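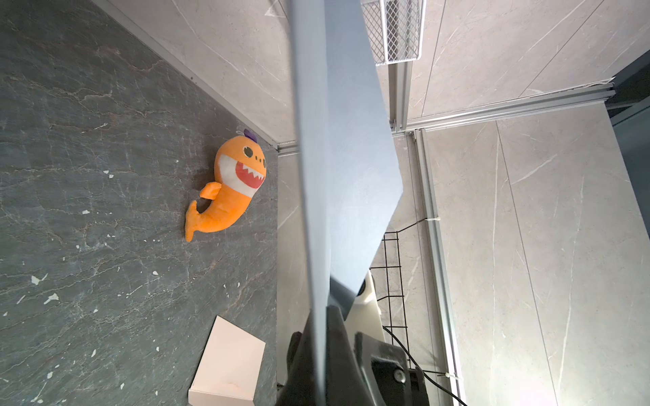

Desuvum Bench Kit

You are here: Home / Wiki / Kits and Cells / Desuvum Bench Kit

The Desuvum Bench Kit is a tabletop pick-and-place kit sold by Graravent, built around a single light arm, a parallel gripper and a small camera that rides at the wrist. I've kept this entry going since I bought mine, so it's a bit of a mix of reference page and my own opinions (sorry to the purists, there's a discussion tab if you want to argue). The kit is pitched at colleges, small workshops and keen home users who want to try sorting and handling jobs without paying for a full industrial cell.

Background

Desuvum started out as a software package for teaching arms by demonstration, and the hardware came later, when Graravent bundled it with an arm and began selling the lot as one product. The first version shipped with a suction cup and no wrist camera, and you'll still see those going cheap second-hand. The current version came out in February and is the one I'm writing about. There's also a larger two-arm model called the Brosow, which shares the software and the power supply but not the gripper, so don't buy spare fingers for one thinking they'll fit the other. I did!

What you get

The base kit costs $2,159 and includes the arm, the gripper, the wrist camera, a controller, a power brick and one set of flat fingers. The frame and wall panels are left up to you, though the base plate is drilled to suit ordinary aluminium extrusion and the manual has a decent cutting list in the back. Soft finger pads are sold separately, and I'd put them in the same order if you plan on handling anything rounder than a carton. Payload is 575 grams with the standard fingers fitted. That's plenty for toys, small boxes, socks and packets of biscuits, and not enough for a full tin of paint, whatever the fellow on the forum reckons.

Setting up

I had mine bolted down and moving in an afternoon, with a fair bit of that spent on cable routing. The wrist cable wants a generous loop or it tugs on the camera plug every time the last joint turns over. Cable ties on the uprights do the job nicely, but leave them loose until you've run the arm through its whole reach a couple of times.

Calibration takes 17 poses using the printed card in the box. Stick the card down properly. Mine curled at one corner the first time and every grasp landed slightly left of where it should have, which took me an embarrassingly long evening to sort out.

Teaching and running jobs

You guide the arm through a task by hand and the software records the motion along with the wrist view. The manual says 5 demonstrations will do for a simple pick, and for a plain box on a plain surface I'd go along with that. Plush toys are a different story. They squash, they roll over, the fins and tails flop about, and I generally need a good deal more before I'm happy to walk off and put the kettle on.

The wrist view is my favourite part of the kit and also the part I grumble about most. You get a lovely close look at whatever you're reaching for, but a finger can take up a big slab of the picture, and anything behind it is hidden until the wrist turns. El Idrissi sells a slimmer finger set that's meant to help with this. I've only had a borrowed pair on for one weekend, and the view was better, though the grip on soft things felt less sure to me.

Known issues

The controller fan is loud and runs even when the arm is parked. Glossy surfaces under a strong lamp can throw the depth estimate off, so go matte for your worktop if you've got the choice. Early firmware also forgot the gripper's home position after a power cut; the fix is in the updates menu, under "Tools" for some reason.

See also: Brosow two-arm kit; Finger sets and pads; Extrusion cutting lists; Wrist camera calibration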